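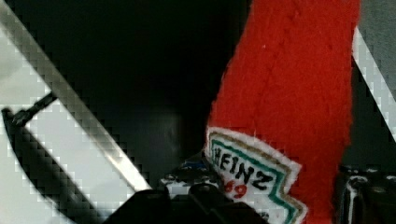 Clostovik, avril

Une bouteille de ketchup en feutre rouge, cousue, avec HEINZ brodé en noir sur l'étiquette. Tenue entre deux doigts blancs. Voilà où j'en suis de ma vie professionnelle, et je vais défendre la chose.

Il est presque minuit, donc vite.

On me demande sans arrêt pourquoi on « perd du temps » à montrer les gestes un par un. Prendre la bouteille, la soulever, la reposer. Recommencer. 569 fois pour cette tâche-là, toutes à la main ou aux manettes, par des gens qui ont mal à l'épaule le soir. Les mêmes personnes me disent qu'il suffirait de simuler. Ou d'attendre le prochain modèle. Attendre, très bien, mais il apprendra avec quoi, le prochain modèle ?

Mon avis, tant pis s'il fâche : la démonstration est un métier. Pas une corvée de stagiaire. Un métier, avec ses bons et ses mauvais, ses tics, ses écoles. Et on le paie comme du remplissage de formulaires.

Prenez le feutre. C'est mou, ça cède, ça penche. Un débutant serre trop fort parce qu'il ne sent rien dans la manette, et il a raison d'avoir peur de lâcher. Sauf que la machine copie la peur aussi. Elle copie tout. L'hésitation avant de fermer, le petit coup de poignet inutile, la correction de dernière seconde. J'ai vu chez Prorkosetti un bras qui marquait une pause devant chaque objet, systématiquement, et il a fallu deux jours pour comprendre : l'opératrice du matin regardait son écran de contrôle avant chaque prise. Très consciencieuse. Le bras avait appris à être consciencieux dans le vide.

Qistina Kusuma, avec qui je me dispute là-dessus depuis l'hiver, soutient l'inverse. Pour elle le volume finit par laver les défauts : 3,701 épisodes dans leur dernier lot chez Uklow, et que le meilleur geste gagne. Je n'y crois pas. Si cinq personnes ont le même tic parce que la même personne les a formées, le volume grave le tic, il ne le lave pas. Elle me répond que je suis un artisan nostalgique. Peut-être. N'empêche que ses opérateurs changent tous les 3 mois et que personne ne note ce qu'ils ont compris avant de partir.

Alors quoi. Guider le bras à la main, ou le piloter à distance ? Vieille querelle, un peu idiote. À la main on sent le poids, la butée, on fait des trajectoires plus rondes. Mais on a son propre corps dans les pattes, et on finit par montrer ce qui est commode pour notre coude. A distance on perd le toucher et on gagne un point de vue, celui de la machine, et ça change la manière de faire. Quand on travaille avec la seule vue du poignet on comprend enfin combien elle voit peu : deux doigts, un bout de rouge, du noir derrière. Je voudrais que chaque décideur passe une heure là-dedans avant de parler de cadence. Une heure, pas plus.

Ce que je demande est simple. Qu'on garde le nom des démonstrateurs avec les données, s'ils sont d'accord. Qu'on les laisse jeter leurs propres prises ratées, sans quota. Qu'on leur montre ce que la machine a fait de leurs gestes, ce qui n'arrive quasiment jamais, je trouve ça fou. Un boulanger goûte son pain.

L'équipe Chowdary le fait un peu, le vendredi on dirait une séance de ciné, ils crient devant les replays. Ils ont gardé leurs gens. Je ne prétends pas que l'un explique l'autre, j'ai pas les chiffres, mais j'aimerais bien qu'on essaie aileurs avant de me dire que c'est du luxe.

Demain, autre objet. Toujours mou, j'en ai peur.

À lire aussi
Faut-il jeter les démonstrations ratées ?
Le poignet, l'épaule et la manette
Uklow : ce que le volume ne dit pas
Petite défense des gestes lents

Contact | Mentions légales | © Tous droits réservés | Retour en haut de page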